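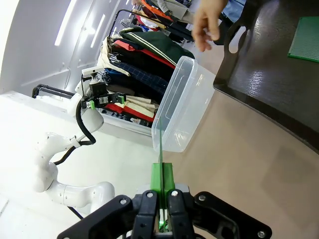 How is a dill pickle judged at a fall fair?

By ear first, then by mouth. You snap it in half next to your head and listen, then you taste the brine on its own, then you bite the pickle. Each jar is scored out of 100, and the snap is worth more than I would've guessed.

I know this now because I spent a whole September afternoon at the judges' table at the Plikia fair and I have not stopped talking about it at home, so you lot are getting it instead. Thread!

Head judge was Zdeňka Hudec. She taught me to hold the jar up to the window before opening it. Cloudy brine is fine in a fermented pickle and a worry in a vinegar one, and she can tell which she's looking at before she reads the card. I got it wrong on my first try and she just slid me the card without a word.

Fermented and vinegar are separate classes, by the way. Please enter the right one. There was a gorgeous half-sour in the vinegar class and we had to mark it down and it hurt!!
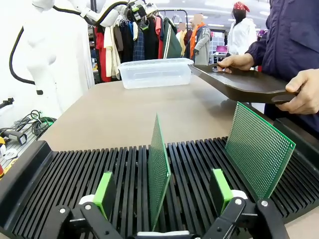
Packing counts too, and I had no idea how much. Spears should be cut to one length and stand straight up, shoulder to shoulder, none of them floating. I'm talking about the way those two green circuit boards stand on edge in the black rack, each in its own slot. Danica Zeman's jar was like that all the way round, with the dill heads pressed flat on the outside. I wanted to take it home and put it on the windowsill.

She won't tell anyone how she gets the dill to stay put. I asked twice.

A thing I'd change: the mustard pickles go last. By then your mouth is pure vinegar and the poor mustard pickles get whatever attention you have left. Libor Malý brought plain boiled potato for between tastes and it works so much better than crackers — dry, bland, soaks everything up.

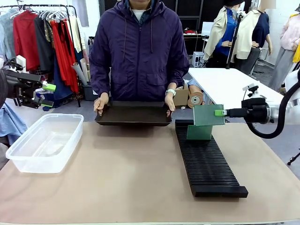 He also brought his own knife, and a cloth to wipe it on, and he lent me neither. Fair enough.

The hot class had 12 jars in it. One was labelled "mild" in very tidy handwriting. It was the hottest thing I ate all year. Oliwia Górecki had to go and stand by the door for a minute and then came straight back and gave it top marks for flavour. Correct decision in my opinion.

My favourite of the day didn't place. Green tomato, garlic, a bit of horseradish leaf, a lovely dull olive colour. Two of us scored it high and the others thought it was too salty. I'd eat it on rye every day until the jar ran out.
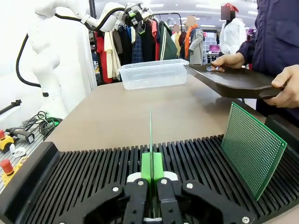

The horseradish leaf is for crunch, same as a grape leaf or an oak leaf. Everyone at the table had a favourite and would defend it loudly. I've got a batch going with grape leaf now, from my neighbour's fence, and another with nothing added so I can compare.

Will post the snap test when they're ready (sound on). If you've got a green tomato recipe from your gran or whoever, send it over, I have a whole bucket of them and frost is coming!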